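Osvaldo Mancuso has booked heavy bands into the Cotden Hall for long enough that the front bar staff let him pour his own coffee. We meet there at noon, a few hours before load-in for the first night of the Endari weekender, and he has the running order folded up in his shirt pocket.

The weekender started as one matinee with a borrowed PA. This year it covers 3 days, with a room that holds 500 and a ticket price of $70 for the lot. "We thought hard about going over that," Mancuso says. "Kids were messaging me saying they'd have to pick a day. I'd sooner sell the room out and make a bit less."

By the morning of our chat, 376 weekend passes had gone. The rest will be sold at the door as single nights.

Prornik close the first night, playing their debut record in full. Mancuso has been asking them for years. "They always said no, the drummer hated half the songs," he says. "Then in April he rang me himself and asked if the slot was still going."
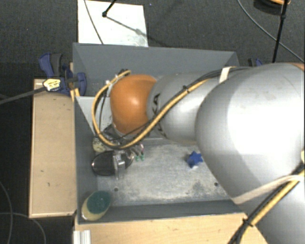 He is just as keen to talk about the openers. Lim, a four-piece who have only put out a demo, play early on the second day, and he wants people in the room for it. "Their singer used to do merch for us. They're fast, they're loud and the set goes for 15 minutes. Get there when doors open."

There have been changes to the room as well. The barrier is gone, the stage has been lowered, and the merch tables have moved upstairs to free up floor space near the sound desk. Stage diving is allowed - within reason. "Look behind you before you jump," he says. "And if someone goes down, pick them up."

Asked about next year, Mancuso shrugs. He has a list of bands at home and a hold on the hall, but no deposit paid. He finishes his coffee and goes to find out where the bass cabs are.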